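Print | E-mail this message

List: Undmont Fitness Facilities
Subject: Re: Treadmill belt wear and the cleaning schedule
From: Iqra Dhanial

Replying to the list since two people asked me the same thing off-list. Answers are below the pictures, with the original message quoted in part. 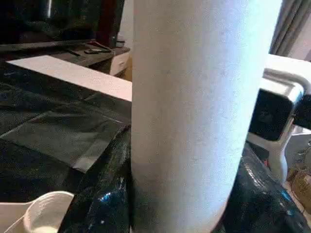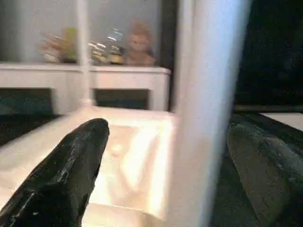

Top: white cylinder on black plastic. Bottom: white surface.

> We have 6 treadmills at the Nandik site, all the same model, all
> installed in the same month. Two of them draw noticeably more current
> than the others and one has started to hesitate at foot strike when a
> heavier member is walking on it. The front desk has been wiping the
> decks down daily with the spray we use on the mats. Is this a motor
> problem, or is it the belts? The service company wants to replace
> both motor controllers before looking at anything else.

Hesitation at foot strike at walking speed is nearly always friction between the belt and the deck. The motor has least torque in reserve at low speed, and a heavy walker keeps one foot planted on the belt longer than a runner does. If the controller were failing I would expect faults with no one on the machine as well. Run it unloaded at walking speed for ten minutes and see if it throws a code. If it doesn't, leave the controller alone for now.

On the current readings: you didn't say how they were taken. The number on the service screen is averaged on most machines and will hide the peaks. Use a clamp meter on a single conductor, with the same person walking at the same speed on every machine, and write down the highest steady value. Let each belt warm up first. A cold belt reads high and you will end up chasing nothing.

> We lubricated them when they were installed but I can't find a record
> of it being done again.

Then that is where I would start. At Matlala we lubricate every 400 hours of belt time, taken from the hour counter and not from the calendar. Calendar intervals don't work in a room where members all favor the machines nearest the door. We had one unit with triple the hours of the one at the far end of the same row.

Check the deck before you put anything on it. Power off, plug out, loosen the rear roller bolts by an equal number of turns and write the number down. Lift the belt at the side and run a dry hand along the deck under the foot strike area. It should feel slick. If it feels tacky or you can see a dull patch, wipe it with a dry cloth and look again. If the coating is gone and there is bare board showing, lubricant will not bring it back. Flip the deck if it is the two-sided kind, otherwise replace it. Change the belt at the same time. A worn belt will take the surface off a new deck in a few months, and we paid to learn that at Kestetti.

> Could the mat spray be part of it?

Yes. Mat spray has detergent in it, and detergent that gets pulled under the belt strips silicone. It also leaves a film that picks up lint. Spray the cloth and not the machine, and keep to the handrails, console and side rails. The top of the belt can be wiped with a cloth dampened with plain water, with the machine off. The deck under the belt should never see a water-based product.

Some smaller points:

- Check belt tension before and after. You should be able to lift the middle of the belt 2 to 3 inches from the deck. Over-tight belts load the roller bearings and give the same high current reading as a dry deck.
- Adjust tracking a quarter turn at a time, then let the belt run for a minute before the next adjustment.
- Vacuum under the motor hood while you have the tools out. Lint on the heat sink can cause thermal shutdowns late in the evening, when the machines have been running since the after-work rush.
- Put each treadmill on its own circuit if it isn't already. A shared circuit with a long run will drop enough voltage to cause the hesitation you describe - worth ruling out before you buy parts.

I would ask the service company for the fault log from both controllers. If they can't show you a logged fault, I don't see grounds for the quote. They may still be right about one of the two, but you can find out for the price of a bottle of silicone and an hour's labor.

If you do the readings, please post them here with the belt hours next to each. I have figures going back to February for our own row and would like to compare. Also post the deck thickness if you get one out, as I have seen two different sizes sold under the same part number.

Iqra Dhanial
Equipment and Maintenance, Matlala

Print | E-mail this message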